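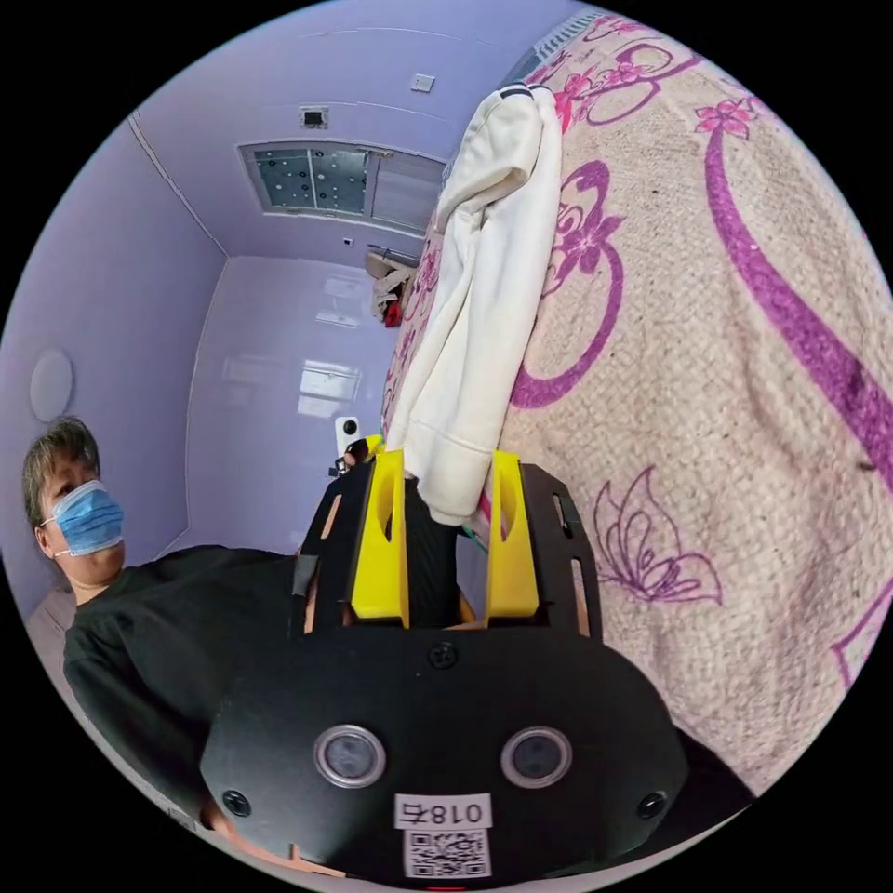 最終更新:8月、午後4時15分

バーンソープの古着店ミンヤ、旧郵便局の建物へ移転 洗濯と直しの受付も開始

バーンソープの古着店「ミンヤ」が今月、駅前の小さな店舗から、橋のそばにある旧郵便局の建物へ移りました。新しい店では古着の販売のほかに、家庭で着なくなった服の引き取り、洗濯の取り次ぎ、そして簡単な直しの受付を行っています。売り場と作業室を合わせた広さは300平方メートルです。駅前の店では通路で客どうしがすれ違うことも難しかったので、以前からの客には喜ばれているようです。

店主のオタカル・ソコルさんは、駅前の店を開く前、隣町のサーカムで仕立ての仕事をしていました。郵便局が閉まってから、この建物は長い間使われていませんでした。ソコルさんは毎朝その前を自転車で通り、窓の大きさが気になっていたといいます。

「服の色は、蛍光灯の下ではよく分かりません。紺だと思って買って、家に帰ったら黒だったというお客さんが、前の店では何人もいました。ここでは窓のところへ持って行って、自分の目で確かめてもらえます」

郵便局時代の木のカウンターは、取り外さずに残されました。以前は切手や小包を扱っていた場所で、今は服の受け渡しをしています。表面には、はかりを置いていた跡がまだ残っています。ソコルさんは最初、やすりをかけて消すつもりでしたが、高齢の客から「ここに並んだのを覚えている」と言われ、やめたそうです。壁の番号札の機械は動かなかったため、取り外して倉庫に入れました。

引き取りの方法

服の引き取りは、開店の日の午前10時から始まりました。最初の週に持ち込まれた服は223着で、そのうち97着はボタンがなかったり、裾がほつれていたりして、直しが必要でした。ソコルさんによれば、この割合は駅前の店の時とあまり変わりません。ただ、今度は同じ建物の中に作業室があるので、直しを待つ服を自宅へ持ち帰らなくてもよくなりました。

持ち込まれた服は、まずカウンターで受け取り、その場で縫い目、襟、脇、袖口を見ます。次に、店で売るもの、直してから売るもの、布として使うものに分けます。布として使うものは、サーカムの自転車修理店や家具の工房が、ふき取り用に引き取っています。綿の古いシャツやタオルは人気がありますが、化学繊維のものは水や油をあまり吸わないので、引き取り手がなかなか見つかりません。

現在、店が受け取っているのは、大人用と子ども用の上着、シャツ、ズボン、スカート、セーター、トレーナー、帽子、マフラーです。下着、靴下、靴、寝具は受け取っていません。革の製品については、カビのにおいがほかの服に移ることがあるため、持ち込む前に電話で相談してほしいとのことです。

服を持ち込んだ人には、売り上げの一部が払われるのではなく、店で使える券が渡されます。現金のほうがよいという声もありますが、ソコルさんは今のところ変えるつもりはないと話しています。駅前の店では一度、委託販売の形を試しました。しかし、どの服がだれのもので、いくらで売れたかを帳面につける作業に毎晩遅くまでかかり、半年でやめたそうです。

値段は色の札で分かる

売り場の値札には色がついています。いちばん安い緑の札は一着3ポンドで、薄手のシャツや子ども服に多く使われています。黄色の札はセーターやズボン、赤い札はコートや仕立ての上着です。直しをした服には、札の裏に、どこをどのように直したかが手書きで書かれています。「左ひじ、内側から布を当てた」「ボタンをすべて交換」というような短い文です。

この裏書きは、ある客の質問から始まりました。買ったカーディガンの袖を家でよく見たところ、色の少し違う糸で編み直した部分があり、それが元からのデザインなのか、直した跡なのか知りたいと言って店に戻って来たのです。答えは直した跡でした。客は返品せず、そのまま着て帰りましたが、ソコルさんはその日から札の裏に書くようになりました。

直しの受付では、店で買った服だけではなく、家で着ている服も預かります。今できるのは、ボタン付け、裾上げ、ほつれの始末、小さな穴のかがり、ファスナーの引き手の交換です。ファスナー全体の交換と、裏地の張り替えは、時間がかかるので秋まで受け付けません。ウールの虫食いについては、穴の大きさを見てから返事をするそうです。

洗濯はサーカムのフルスが担当

洗濯を引き受けているのは、サーカムのクリーニング店「フルス」です。フルスの車は朝早くミンヤの裏口に来て、前の日に集まった服を積み、洗い終わった服を下ろして帰ります。

フルスの工場で受け入れを担当するユライ・シーコラさんに話を聞きました。シーコラさんによると、古着の洗濯で困るのは汚れよりも、表示のタグが切り取られていることだそうです。首の後ろがかゆいという理由で切る人が多く、素材が分からない服がたくさん届きます。

「手で触れば綿かウールかはだいたい分かります。でも混紡は難しいです。分からない時は、いちばん弱い素材だと考えて、低い温度で洗います。それで落ちない汚れは、あきらめる場合もあります」

白や生成りの服にも注意がいるといいます。長くしまってあった綿の服は、洗った時にはきれいに見えても、乾かした後で襟や脇に黄色い部分が出てくることがあります。前の持ち主が残した汗の成分や、すすぎ切れていない洗剤が原因です。シーコラさんは、しまう前に一度、いつもより長くすすぐことをすすめています。柔軟剤は、しまう前の洗濯では使わないほうがよいとのことでした。

フードのついた服や、厚いトレーナーについても聞きました。フードの付け根は布が重なっていて、ほかの部分が乾いても、そこだけ湿っていることがよくあります。そのまま畳むと、においの原因になります。家で干す時は、フードを逆さにして別の洗濯ばさみで留めるか、裾を上にしてつるすとよいそうです。ひもは洗う前に両端を軽く結んでおけば、抜ける心配が少なくなります。もし抜けてしまっても、安全ピンを先につければ通し直すことができます。ミンヤのカウンターでも、ひもだけの通し直しは無料で行っています。

乾燥機の使用について、シーコラさんの意見ははっきりしていました。古着には使わないほうがよい、というものです。すでに何度も洗われた服は大きく縮むことはあまりありませんが、ゴムの部分と、プリントの部分が先に傷みます。フルスでは、ミンヤから来た服の多くを温風の弱い部屋でつるして乾かしています。夏は一晩で終わりますが、湿度の高い時期にはもっと長くかかり、その間は店に出す服が少なくなります。

近所の反応

旧郵便局のある通りには、パン屋、金物屋、理髪店が並んでいます。郵便局が閉まってから人通りが減っていたため、今回の移転を歓迎する店が多いようです。パン屋では、服を預けた後に立ち寄る客が増え、昼前に丸パンが売り切れる日が出てきました。

一方で、心配する声もあります。通りには車をとめる場所が少なく、大きな袋を持った人が橋のたもとに短い時間だけ車をとめることがあります。バスの運転手からは、曲がる時に見通しが悪いという話が出ています。ソコルさんは、車で来る人には川沿いの駐車場を使うように入り口の紙で頼んでいます。そこから店まで荷物を運ぶための手押し車も、入り口の横に置きました。

もう一つの問題は、店が閉まっている時間に、戸口に袋を置いて行く人がいることです。開店して間もなく雨の夜があり、翌朝、袋の中の服はすべて水を吸っていました。洗えば使えるものもありましたが、ウールのコートは形が変わってしまい、布にも使えませんでした。現在は戸口に「夜は置かないでください」と書いた板がかかっています。郵便局時代の差し入れ口を使えるようにしてほしいという要望も来ましたが、口が狭く、シャツ一枚でも途中で引っかかるため、難しいとのことです。

秋からの予定

ソコルさんは、涼しくなったら、作業室の机を使って夕方に直しの教室を開くことを考えています。内容はボタン付けと、ひじの当て布から始める予定です。ミシンは使わず、針と糸だけで行います。参加する人には、自分の直したい服を一着持って来てもらいます。道具は店で用意しますが、眼鏡がいる人は忘れないでほしいとソコルさんは言っていました。受講料と日程はまだ決まっていません。

冬物の引き取りも、秋の初めから量が増えると見込まれています。厚いコートは場所を取るので、作業室の奥にある、郵便物の仕分けに使われていた棚を一部外して、つるすための棒を取り付ける工事をします。この工事の間も、売り場は普段どおり開いています。

学校の制服については、問い合わせが多いそうですが、今はまだ扱っていません。サーカムの学校とバーンソープの学校では上着の色がよく似ていて、校章を外すと見分けがつきにくくなります。ソコルさんは両方の学校に連絡し、校章をつけたまま売ってもよいかどうかを確かめているところです。返事があれば店の入り口に掲示します。

店は午前10時に開き、午後6時に閉まります。引き取りと直しの受付は午後5時までです。洗濯の取り次ぎを頼む場合は、ポケットの中を確かめてから持って来てください。フルスでは先日、上着の内ポケットから入れ歯が見つかり、ミンヤのカウンターで持ち主を待っています。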